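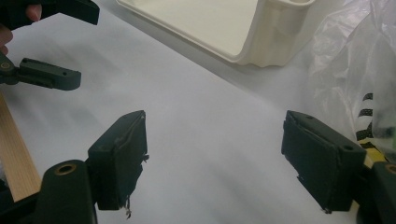

Both grippers out over the white table, with the cream tray at the back and a clear plastic bag scrunched up on the right.

Grippers on the packing bench
Posted in December by Damian Sikora
Print this page | E-mail this to a friend

I've been on the packing side at Ordale for 13 years, and for most of that time the only clever machine we had was the label printer (which wasn't very clever). Then the Sowa arms came in at our Trustham site, and now part of my week goes on teaching them. You hold a gripper in each hand, you do the job the way you'd normally do it, and the arms get trained on what you did. I've been promising my sister a look at it for ages, so here's the gallery page, Basia!

A bit more about the bench, for anyone from the other shifts who hasn't had a go yet.

The pads. Look at the inside faces of the two fingers nearest you and you'll see how worn they are. The left one is peeling and has a loose strand hanging off the corner. We do 30 runs in a session and I do like a new pad, everything feels a bit more certain, but the old ones have a softness to them that I've got used to.

The tray. Cream plastic, rounded walls, a handle at the corner. I like this one because the sides are raised enough to nudge things against, and nudging is half of packing if you ask me.

The bags. Oh, the bags. Clear plastic is the worst thing in the building to pick up with two stiff fingers. With my own hands I'd rub the edge and it's done, no thought at all. With grippers you have to plan it like a chess move!

What's changed for us? Well, the arms on line 2 do 800 plain cartons on a good night, and I don't miss those, my shoulders certainly don't. The fiddly orders are still ours. But the bench is quieter than it was, and there's less chat when you're concentrating on a pair of jaws. I used to know everyone's holiday plans by Sunday tea break. Henryk Zalewska and I have asked for the teaching sessions to go on the rota properly, so it isn't always the same few of us, and so it counts towards the higher grade. Still waiting to hear on that one.

Comments

Basia: Finally! Looks like hard work for the wrists, does it hurt?

Damian: Only the thumbs, and only after lunch.

Line2Nights: We had the Vido ones at my last place and they were much heavier. Put me down for a session please.

Henryk Z: Pads are on order. Again.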